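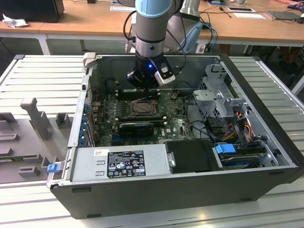 Computer tower on the work table

Trulthorpe Parish Council: minutes, June

1. Footpaths. The Beddoe stile is to be repaired at a cost of £393. 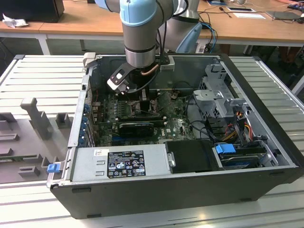
Inside the tower, with the green motherboard

2. Allotments. Rents were held at £60. Plot 13 remains vacant.

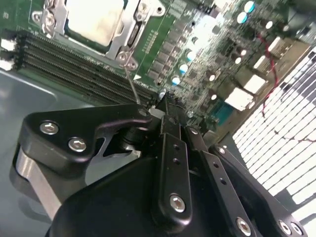 Processor socket and memory slots

3. Village hall. The roof quotation of £1,030 was received. Mr Aebischer proposed acceptance.

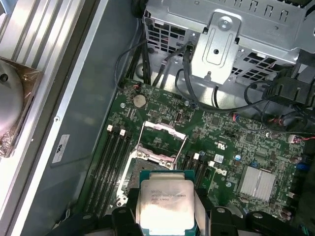

Osian Wynne asked that a second quotation be sought from Nolwood before any vote. Agreed.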